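Guide de mise en route Jelska
Section 2 : préparer le poste de tri

Avant de brancher quoi que ce soit, un mot sur ce que vous pouvez attendre de la machine. On me demande souvent si un bras sait enfin faire le boulot d'un atelier. Ma réponse : prendre une pièce rigide et la poser ailleurs, oui, très bien même ! Plier un torchon ou démêler un faisceau de fils, pas encore, ou alors il faut avoir l'après-midi devant soi.

1. Dégagez la table et essuyez-la. Chez Stustorel, on travaille sur un plateau clair, ça aide beaucoup le logiciel à trouver les contours.

2. Posez les bacs à plat, sans les coller les uns aux autres. Comptez 8 cm entre deux rebords (Ramiro Pastor, qui a monté le poste de Warnton, met davantage, et il a sans doute raison).

3. Répartissez les pièces une famille par bac. Ne les empilez pas. J'ai essayé, j'ai passé la soirée à quatre pattes.

4. Ouvrez le menu Yousafzai, choisissez « Tri », puis réglez la vitesse à 120 mm/s pour les premiers essais.

5. Lancez un cycle à vide, la main près de l'arrêt d'urgence.

Attention : ne rattrapez jamais une pièce qui glisse pendant que le bras bouge. Arrêt d'urgence d'abord, pièce ensuite.

Remarque : si la pince rate 2 fois de suite le même composant, le cycle se met en pause. Tournez un peu la pièce et relancez. Pas besoin de tout recalibrer, je vous assure.

6. Une fois le cycle à vide passé, chargez le bac de destination et reprenez au point 4.
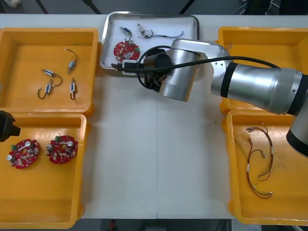 Les fils restent mon gros souci avec le tri automatique, et je préfère vous prévenir avant que vous ne passiez au réglage de la pince. Une carte, ça a un bord, une épaisseur, ça se laisse attraper. Les cartes rouges rondes, côte à côte dans leur bac jaune, je les confie au bras sans hésiter. Pour les faisceaux emmêlés du bac en bas à droite, avec leurs petits connecteurs blancs, je continue à les séparer à la main avant chaque série, et je vous conseille d'en faire autant jusqu'à la section 3.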